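July
Callow workshop, glue bench

Carrying on with the hide glue for the Hajdu chairs. Last entry stopped at the point where the second batch had gone stringy, so I threw that away and started again with a clean pot.

Weighed out 200 g of the Wamus pearl glue and covered it with cold water. The pearls are darker than the last bag and the smell is stronger, though not bad. Left to swell overnight with a saucer over the jar. By morning there was no loose water on top and the pearls squashed flat between finger and thumb with no hard middle. The last batch still had grit in it when I put it on the heat and I should have waited.

Heated in the water bath, jar standing on a folded rag so it doesn't touch the bottom of the pan. The dial thermometer reads low, so use the glass one. Skimmed the froth twice. It runs off the brush in a thin steady line and then breaks into drops, and I want it to do that every time. If it breaks up straight away it is too thin, and if it piles up on itself it wants a spoon of hot water.

Test joints: 6 of them, all beech, all tenon offcuts from the old stretchers. Half planed fresh, half left with the old surface just washed down. Warmed the wood before gluing on one of each and left the others at room temperature. Rubbed, clamped, and marked in pencil on the end grain.

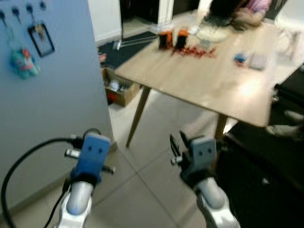

A pencilled remark beside the last paragraph, in someone else's writing, says the washed-down ones aren't a fair test, as there will be old glue left in the pores however long you scrub, and old hide glue takes new hide glue perfectly well. It also asks for one joint with the old surface sealed with wax, since two of the Hajdu stretchers have plainly been polished over the break.

Fair enough on both. The wax one is added to the list. I doubt it will hold at all, but we ought to know what a bad joint looks like when it lets go. The Hajdu stretchers will need scraping back at the break whatever the result.

Went over the chairs again while the joints sat. The front legs are sound. The back rails on the worst one have been nailed at some point and then filled with something brown and brittle that comes out in flakes. Under it the tenon is short and has been packed with card. I soaked the card off with warm water and a brush. The mortise is oval now, worn at the top and bottom, so it will need a slip of veneer each side before any glue goes in. Don't try to fill it with glue. Hide glue has no strength across a gap and cracks as it dries.

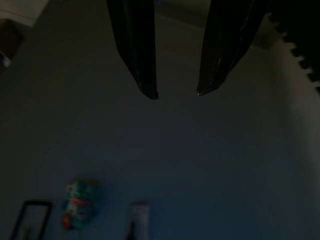 Fingers open, nothing held.

Results so far, pulling by hand with the bar over the edge of the vice:

Fresh planed, warmed: broke in the wood, well away from the line.
Fresh planed, not warmed: broke along the line, mostly clean, a few torn fibres at one end.
Washed down, warmed: broke in the wood, though I had to lean on it less.
Washed down, not warmed: let go with almost no effort. The glue had a skin on it before the faces met.

The duplicates did the same apart from one, which I dropped on the floor and am not counting.

So warming the wood matters more than the state of the surface, at least with this bag. I had it the other way round. The bench by the door is in a draught and the glue gels faster there than it does near the stove. Do the chairs at the stove end, and shut the door first. 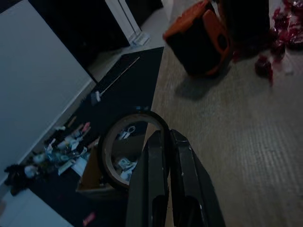
The other question was whether to slow the glue down. The Cidia leaflet suggests urea for longer assembly, and gives an open time of 20 minutes with it. I made up a small jar and didn't get anything like that, but I was working at the cold end, so try again before writing it off. It did stay brushable a good deal longer than the plain glue. It also stayed soft in the squeeze-out the next morning, when the plain had gone hard enough to chip off with a nail. For a chair frame with all its rails going in together I'd take the extra time and leave the clamps on longer.

Things that need doing before assembly:

New lid for the glue pot. The old one sheds rust.
Cut veneer slips for the oval mortises.
Dry run with all clamps set. It took 3 goes to get the back square last time and there won't be time for that with glue on.
Ask whether the seat rails are to be cleaned or left dark.
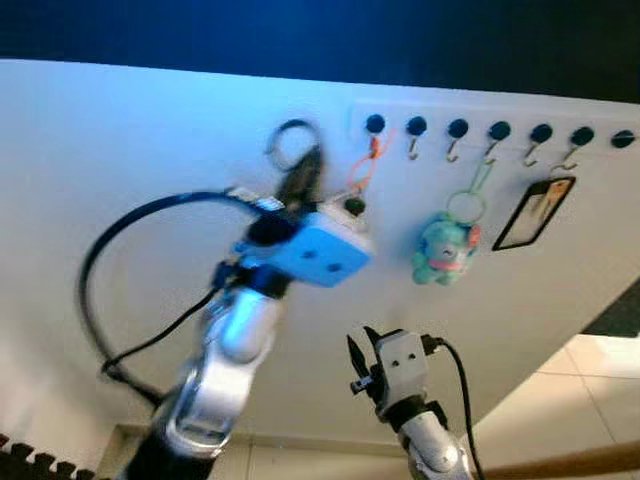 The seat rails are the part I'm least sure about. There is a ring of old finish around each joint, thick enough to hold the shoulder off the leg. If we leave the colour alone we still have to pare that ring back, and it will show as a pale line until it's touched in. If they're cleaned it doesn't arise. Left a note with the job card.

Remaining glue poured into a flat tray and put in the fridge to set. It will keep for a few days like that, cut into cubes and warmed as needed. Bin it if it smells sharp or if there's any fur on it. Label is on the tray.

Wax joint glued up last thing and left in the clamp. Pull it tomorrow, after lunch.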